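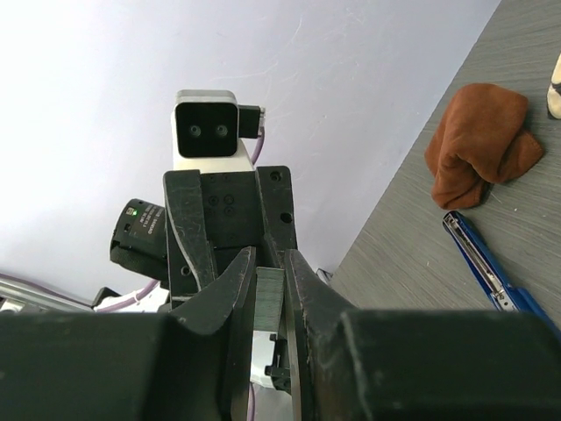

The other arm, seen between the jaws of ours. The scratches on the tips are what this report is about.

I spent my semester on the Kevel cell, which is two arms sharing one gray table, and my job was to keep the grippers in shape. I'd pictured programming. What I got was a hex key, a flashlight and a notebook, and I ended up liking it a lot more than I expected!

The cell belongs to our lab course at Plolirgate, and the task it runs is called Obi (pick up soft stuff, put down soft stuff, move small things out of the way). When I took over, the maintenance log had 36 entries and most of them just said "tightened." Tightened what? So the first thing I did was write out a real checklist and tape it inside the cabinet door.

Every 200 cycles I stop both arms and go over the jaws. I close them slowly on a strip of paper and tug. If the paper slides out at one tip and holds at the other, the jaws are out of line and I loosen the finger screws, square everything up and tighten again, a little on each side. My first try took me an entire afternoon because I did one side all the way and then the other (don't do that).

Cables are the other big thing. I move each joint by hand through its whole range and watch for any spot where the cable pulls tight or rubs. I found one bad spot in December and rerouted it with a bigger loop.

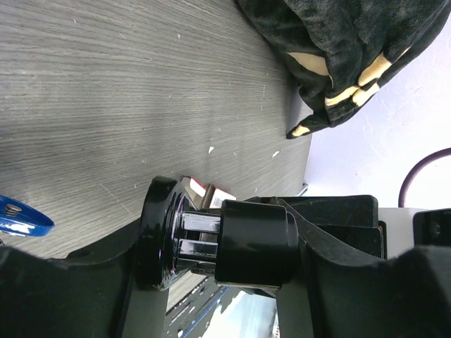 Cleaning and Wear

Fuzzy fabric is my least favorite thing to run. Fibers work their way in near the moving parts, so after a blanket session I brush out both grippers before I even look at the data. The tabletop gets wiped too, including the little white flecks, which I want gone before the next run.

My longest stretch without a realignment was 191 cycles, so I'd like to drop the check interval to 150 next term and see if the log gets more boring. I also still owe the Zinville shop a drawing for the 2 replacement fingers.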